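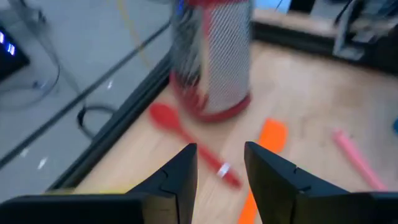

Figure 7.1. Kitchen utensils and a grater on a work table, seen from between the fingers of a two-finger gripper.

Chapter 7
Household and Shop-Floor Chores

Radu Manole and Fiona Menzies
2021-04-09

Chapter 6 treated the grasp as a problem of contact: where the fingers meet the object, how much force they apply, and whether the object slips. This chapter treats the grasp as one step in a chore. A chore has a starting state that is only partly known, a goal that a person can state in a few words, and a number of steps in between that the person would not think to mention. "Put the utensils away" is a chore. So is "sort the returned parts into bins."

The question most often put to people in this field is whether machines can do such work yet. As asked, it has no useful answer. A machine may complete a chore once, complete it most of the time in one room, or complete it in rooms it was never set up for. These are three separate claims, and they call for three separate kinds of evidence. Much of the confusion in public reports comes from showing evidence for the first and stating the third.

Consider the table in Figure 7.1. A red silicone spoon and an orange spatula lie flat, with the grater standing behind them. For a flat handle on a hard surface, the fingers must come down on both sides of it without striking the table. An error of a few millimeters in height either misses the handle or loads the wrist. The grater presents the opposite case. It stands upright and can be approached from the side, but a push delivered high on the body will tip it before the fingers close. A perforated mesh surface also gives poor depth readings on many sensors, and the planner may receive a shape with holes where the tool has none of any importance.

The view from the wrist adds a further difficulty. The fingers hide part of the object they are about to hold, and they hide more of it as they approach. A controller that depends on seeing the handle at the moment of contact will lose it at that moment. Section 7.3 compares two remedies, a second fixed camera and a short memory of earlier views.

Shop-floor chores differ from household chores mainly in how much of the starting state can be fixed in advance. At the Maltar plant, whose bin-sorting cell is used as a running case in this chapter, parts arrive in one tray, in one orientation, under constant light. The cell was tested over 1000 cycles in March and stopped for help in 48 of them. The same arm and gripper were then given trays packed by hand, with no other change, and stopped for help 777 times in the same number of cycles. The hardware was equal in the two tests. The result measures the tray as much as it measures the arm.

A household offers no tray. Drawers are left half open, tools are stacked on one another, and the person who lives there moves things while the machine is working. The Prakano kitchen trials, discussed in Section 7.5, used 40 homes and allowed no preparation of the room. Readers should note how success was scored in those trials, as a dropped spoon that was picked up again counted as a success and a spoon placed in the wrong drawer did not.

We use the following terms throughout. A step is a single motion with a test that tells whether it worked. A recovery is any step taken after such a test fails. An assist is any action by a person, including a spoken correction. The assist rate is the number of assists divided by the number of chores attempted, and it is reported separately from the success rate. A system with a high success rate and a high assist rate has moved the labor from the hands of one person to the attention of another.

Section 7.1 begins with the description of the starting state and the amount of it that must be known before the first step is planned.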